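Erkinik Handover: Two-Arm Receiving Software
By Theda Meinecke, Asar
January | 2 min read
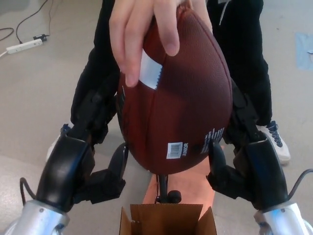
Junior-size football held by a human hand between the two open grippers, seen from the robot's head camera.

Erkinik Handover is a control and perception package for two-arm robots that receive objects directly from a person. It estimates the shape and position of the offered object, selects a contact point for each gripper, and closes both arms under a single shared timing plan.

The package accepts head camera video and joint readings from both arms. The planner updates its grasp targets 16 times per second and pauses the approach when a hand enters the space reserved for either jaw. Operators may set the closing speed and force limit separately for each object class. Curved objects, including balls, use a dedicated profile.

Release 2 adds the Osteck log viewer, which replays up to 100 handovers with planned and measured jaw paths shown together. Existing license holders may upgrade at no charge.

Technical inquiries should be directed to Sinan Aydoğan, Product Support, Suite 205.

© Asar. All rights reserved. | Contact | Back to top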